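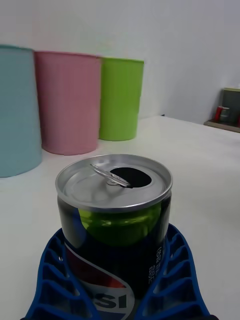 Clearing a table after a party is slow, dull and unpaid, so it ranks high on the list of jobs people would give to a machine. It is also a fair test of where household robotics stands. The objects are cheap, the motions are short, and no two tables are ever left in the same state.

Pukura, a small integration firm that builds control software for two-armed systems, has spent the year on jobs of this type. Its bench work uses plastic cups in different colors, soda cans and a plain white table. The company chose these items because they are hard in ways a brochure seldom mentions. A tapered cup is wider at the rim than at the base, so the height at which the fingers close changes both the width of the grasp and the direction in which the cup wants to slide. An opened can is worse. It may be full, half full or empty, and an arm that has tuned its grip for one case will crush or drop the can in another.

The blue fingers are ribbed and open, with a lattice in place of a solid core. A structure of this kind can bend around a curved surface and spread the load over a longer line of contact. It gives up some precision in return. A rigid jaw tells the controller where an object is to within a small error, while a compliant finger leaves that question partly open until the object has settled.

Pukura logged 332 attempts at a single task in July: approach a row of cups, take one, and set it down elsewhere on the same table. By its own count the arms failed 13 times when the cups stood well apart. Failures rose sharply once the cups were pushed together, and the company has not published that figure. Its engineers say most of the trouble comes before contact, when one rim hides part of the next and the software has to guess how much room there is for a finger. 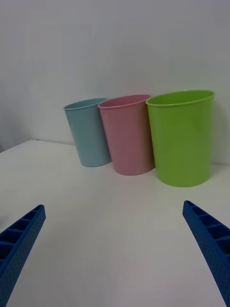
Oltell, which tests similar equipment for restaurant kitchens, takes a harder line and says that a task should not be called solved until it has run 500 times in a row with different dishes, different lighting and no person resetting the table. By that standard, it adds, nothing it has tested this year would pass.

The point is a reasonable one. Resetting is the hidden labor in most demonstrations. A technician stands the cups up again, wipes the surface and restarts the program, and the time spent does not appear in the result. On the shop floor this can be engineered away with trays and fixtures. Zudside, a packaging plant that runs arms of comparable size, feeds every part in the same orientation and gets cycle times it is willing to print. A kitchen has no fixtures, and few people would accept them.

Speed is the other gap. A person clears three cups and a can in a few seconds, often in one trip. The two-armed bench takes minutes if the arms work in turn. Running them together helps, but each must then plan around the other, and the planner tends to be cautious — one arm often waits with its fingers open while its partner finishes.

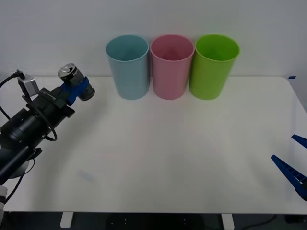
What a buyer would get today

Pisharody, a service company that leases cleaning machines to offices, looked at tabletop arms this year and passed. Its objection was mostly financial. A fixed pair of arms covers one table, and an office has many. Putting the arms on a moving base solves that problem and brings back several others, including battery weight, floor cables and the need to find the table edge again after every move.

The company did see a use in back rooms, where dishes and containers come to the machine on a cart or belt. There the surface is known, the light is constant, and a slow arm can run through the night. Pisharody asked for 100 unattended cycles as a condition of a paid trial. Pukura has agreed to attempt it with cups only. Cans will be added later, starting with empty ones.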